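4.2 Where the cutting board lives

Of the 68 households that finished the Flikside survey, most kept at least one cutting board out on the counter all day. We had expected boards to be stored upright or in a cabinet, as the older storage guides suggest, and the home visits were planned with that in mind. The first visits changed the plan. Boards were out, and they were lying down, and people worked around them. A board in this position takes up more counter than any other single item we recorded except the dish rack, and it also decides where the other things can go.

We use the term "resting place" for the spot where a board stays between meals. In the coding sheet prepared by Jianguo Lu, the resting place is noted by its nearest neighbor: sink, stove, small appliance, wall, or open counter. Where a board had two neighbors at a similar distance, both were entered. Bamboo and wood boards were coded separately from plastic ones, and boards with a juice groove were marked, because the groove tells us which face is normally kept up.

Figure 3. Bamboo board with juice groove, resting flat beside a stainless steel appliance.

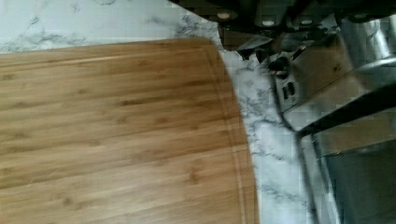
Kátia Caldeira objected at the coding stage that a resting place is something people report and do not always keep to. In her view a board that is "always there" in the interview may spend half the week in the drying rack, and a visit that falls just before dinner will find nearly every board flat on the counter whatever the habit of the house. She asked that the time of the visit be entered next to each resting place, and that visits in the hour before a meal be left out of the main count.

We accepted the first request and not the second. The time of the visit was added to the sheet from 10 September 2022 onward, and for earlier visits it was filled in from the notes. Leaving out the visits before meals would have removed too many small kitchens, where the cook was often at work when we arrived. The results are given both ways in the appendix. The difference is small for bamboo and wood boards and larger for plastic ones, which were more often washed and put away.

4.3 Neighbors and the back row

The second question was what happens behind the board. Counters in the Malabanan apartments are of a fixed depth, and the outlets are in the back wall, so appliances with cords tend to form a row there. Households described this row as permanent. Milagros Javier found in the interviews that people could name every item in the back row without looking, but often forgot what stood at the sides — jars, bowls, a bottle of something. We call the side group the cluster.

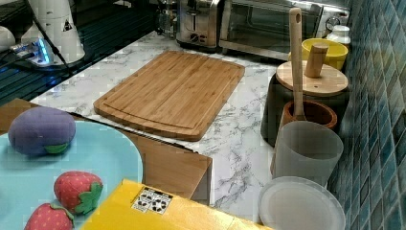 Moving the back row was rare. When a household bought a new appliance, the usual answer was that something smaller went to the cluster or into a cabinet, and the board stayed where it was. The layout in which a toaster and a toaster oven stand side by side at the back, with the board flat in the open middle and a canister and bowl kept over by the tiled wall, is a clear case of what we coded as type B. In type B the middle of the counter serves as both work surface and landing place, so boxes and bags also end up near the board. In type A the board is pushed to the wall and the landing place is somewhere else, most often the table.

Ten households changed type between the first visit and the follow-up in December. In all of them the change was from A to B — none went the other way. Eduardo Rivera suggests that this has to do with the season, when more cooking is done and more food comes into the house, and a further visit would be needed to check it.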